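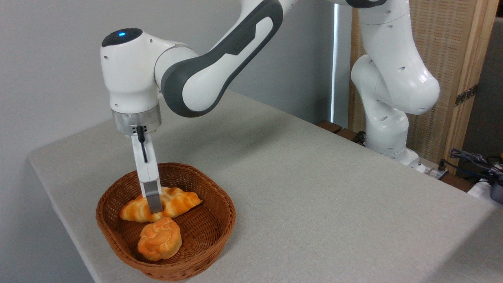 When should a bread basket go to the table?

Bread goes out after the guests have been seated and have received water, and before the first course is ordered. At breakfast service it goes out with the first hot drink.

## Unit 2: Bread and Pastry at the Table

Ustow Hospitality Program – Course 516, Dining Room Service

### Purpose of the unit

Students learn to select, fill, present, and clear a bread basket. The practical portion takes place in the Purnthorpe dining room. Aprons and closed shoes are required, and hair must be tied back.

### The basket

Wicker remains the usual choice for table service. It is light and allows air to move under the bread, so that crusts do not soften as quickly as they do in a closed bowl. A shallow basket with sloping sides lets guests reach an item without touching the others. Deep baskets are kept for the sideboard.

Before each service, run a dry cloth along the rim and check for broken strands. A basket with loose ends is withdrawn and placed on the repair shelf. Wicker is never soaked. Crumbs are shaken out, the weave is brushed, and the basket is left upside down overnight.

A liner is required for sliced bread, rolls with seeds, and anything glazed. Whole croissants may be served without one at the instructor's discretion.

### Filling

- Allow one item per guest, plus one.
- Place long or curved pieces first, lying flat.
- Keep sweet and plain items in separate baskets when the table has more than four guests.
- Leave the rim clear on all sides.

Croissants bruise easily. Lift them from beneath with tongs or a pastry server – a firm grip across the middle flattens the layers and sheds flakes onto the cloth. Rolls may be lifted from the sides.

### Placement

The basket stands within reach of the guests and clear of the glassware. On a rectangular table for two, it may be set toward a front corner. Butter is placed beside it on a separate dish.

### Clearing

Baskets are removed before dessert. Bread that has been on a guest table is not returned to the kitchen for service under any circumstances.

### Preparation for the next session

Read the Huanca section of the course reader, page 157, on laminated doughs. Bring the completed Trevar service sheet, with the filling and placement columns signed by a partner.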